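Two-finger or soft gripper for picking up crumpled towels?

Asked by Naveen Kandpal, 2023-12-18
Tags: grippers, cloth, grasp planning

I am comparing two end effectors on a cloth task: a Stekside parallel gripper with flat rubber pads, and a Zoltetti soft gripper with 3 fingers. The start state is one terry towel, crumpled, on a table covered in green felt-like fabric. A fixed camera takes a still before each attempt, and the grasp point is the highest point of the cloth.
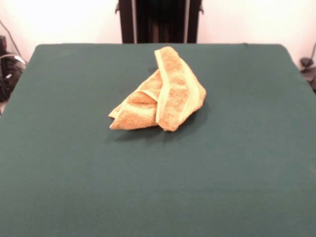
Each gripper gets 100 attempts with the same grasp point rule. The parallel one often closes on a single layer and the towel slides out during the lift. The soft one holds better but takes two or three layers together, so the unfolding step fails later. Which fault is easier to fix in software?

3 answers

Bhupendra Chauhan
The single layer slip. Go lower before closing and reduce the lift speed. We ran the parallel type on hand towels from September onwards and a deeper approach of up to 32 mm below the peak cured most drops. Watch the fingertips against the table. Felt gives a little, but it also gets pinched with the cloth.

Sarla Malhotra
Depends on your controller. If it is a Gatelance you can read motor current and detect the slip, then regrasp. Don't use the highest point for both grippers. It favours the soft one. Pick along the woven border where it is exposed, as it is thinner than the terry and easier to segment by colour.

Trilok Solanki
soft gripper, had no trouble with mine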